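Home | Kitchen | Drying and Storage | Racks | Spares | Contact

Search products Enter a keyword or code Go

Brinik Wire Mug Rack, rectangular

The Brinik is a small rectangular rack for cups and mugs. It is meant for a worktop, a table or a deep shelf, and takes the mugs that would otherwise take up the plate drainer. It is supplied as a single welded piece with no loose parts, and needs no tools.

The rack is sold by Dilville in one size and one finish. Trade orders are packed 42 to a carton. Single racks are sent in a plain card sleeve.

Construction

The body is an open grid of thin metal rods. The floor and the sides are made to the same pattern, and the rods are spot-welded at each crossing. Rod ends are ground back and turned under the top rim. The surface is bright plated and is not painted or coated.

The grid floor stands clear of the worktop on short runners formed from the lower rods. This leaves a gap for air to pass under the mugs. The runners are bare metal. On glass, soft wood or polished stone, lay a cloth or mat under the rack. A cotton tablecloth is suitable, provided it lies flat. Folds under one corner will make the rack rock.

Dimensions and load

Width across the short side: 180 mm
Maximum load, evenly spread: 3 kg
Stacking: no more than 2 racks high, empty only

The load figure is for a rack on a level surface. It does not apply to a rack hung from a hook or a rail, and the Brinik should not be used in that way. The rim is not designed to carry weight at a single point.

Mugs and loading

The rack takes straight-sided and slightly tapered mugs in ordinary household sizes. Stoneware, porcelain and enamel are all suitable. Espresso cups may tip, as the foot can settle between two rods. For these we recommend the Flukbridge insert, sold separately, which has a closer mesh and drops into the floor of the rack.

Load from the far end first and work towards the front. Lower each mug squarely and release it only when the rim or foot is resting on the grid. A mug let go at an angle can catch its handle on the top rim. Turn handles towards the long sides where there is room. Mugs with a wide handle are best put in last.

Painted mugs should not touch one another. Raised glaze, such as a line trailed round the body by hand, will wear first where it rubs against its neighbour. Leave a finger's width between them.
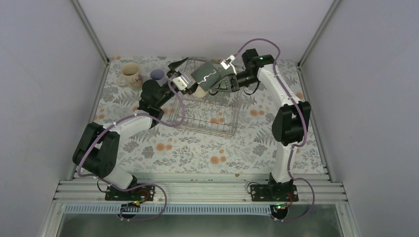

Drying

Place mugs rim down. Very wide rims may bridge several rods and hold a bead of water at each crossing. Tilt the mug once to clear it. A tray is not included. When the rack is used for washing-up straight from the bowl, put a shallow tray or a folded tea towel underneath and change it when it is soaked through.

Do not leave the rack standing in water. Plating is thinnest at the welds, and spotting normally shows there before anywhere else.

Cleaning and care

Wash in warm water with washing-up liquid, using a soft brush at the crossings. Dry with a cloth before putting away. The rack may be put through a dishwasher, though frequent cycles will dull the finish. Do not use steel wool, bleach or descaler.

Limescale can be removed with a cloth dampened in diluted white vinegar. Rinse at once and dry.

If a rod has been bent, do not straighten it with pliers. The weld is likely to fail a short time later. Bent racks can be returned for inspection, and those damaged in transit are replaced without charge.

Changes to this model

The runners were lengthened in June, following a report from Veikko Hakala in our workshop that the earlier pattern sat too low for the drip tray then on sale. Racks of the earlier pattern take the same insert and remain covered by the guarantee. The two patterns should not be stacked together, as the rims do not line up.

Ordering and returns

Orders are handled by Iolanda Lopes at the trade counter. Please state whether the insert is needed, as it cannot be added once a carton has been sealed. Part cartons are accepted for collection only.

Unused racks may be returned in their sleeve. Racks that have been washed are treated as used. For spares and guarantee claims write to Shayne Rewi, giving the order number and a short note of the fault.

Prices and stock are shown at the checkout. Details on this page were last checked on 2/10/24.

Related items

Flukbridge close-mesh insert
Ueda drip tray, shallow
Ueda drip tray, deep
Brinik plate drainer
Brinik cutlery basket
Dilville worktop mat, plain cotton
Dilville bottle brush, soft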